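How to segment hand-held gripper recordings before training

This page explains how we cut raw recordings into usable episodes in the Herkora project. It assumes you have already synchronized the video with the finger width signal. If not, do that first.

Step 1. Plot the finger width over the whole recording. You will see long flat parts and short valleys. A valley is a candidate grasp.

Step 2. Mark the start of an episode where the fingers begin to close, then move this mark back by 111 video samples. With a shorter lead, our policy learned the closing but did not learn the approach.

Step 3. Mark the end when the fingers are fully open again and the tool has moved away from the object.

Step 4. Look at the video at every mark. The width signal alone cannot tell you what is in front of the tool. Open fingers over a bare surface and a block close to a shoe on the rack can give nearly the same number. Shaimaa Kamel wrote a small viewer for this, and it is in the tools folder of the repository.

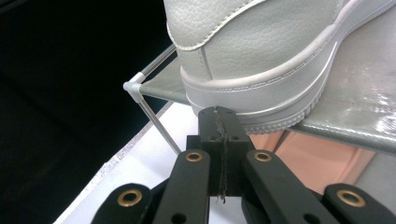
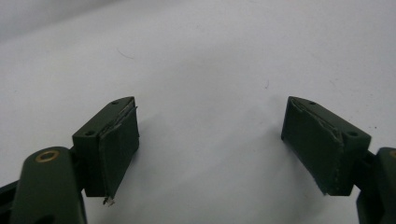

Step 5. Give each segment one label: approach, grasp, place or idle. Please do not delete the idle segments. Move them to a separate list – we use them later to estimate the drift of the pose tracking.

In our September set we started with 2116 candidates and kept 1436 after the check by eye. Most of the rejected ones were double closings, where the operator corrected the grip.

If two people label the same set, compare their marks before merging. Aoife Ó Briain and I disagreed mostly on Step 3, so we now write the end rule at the top of the label file.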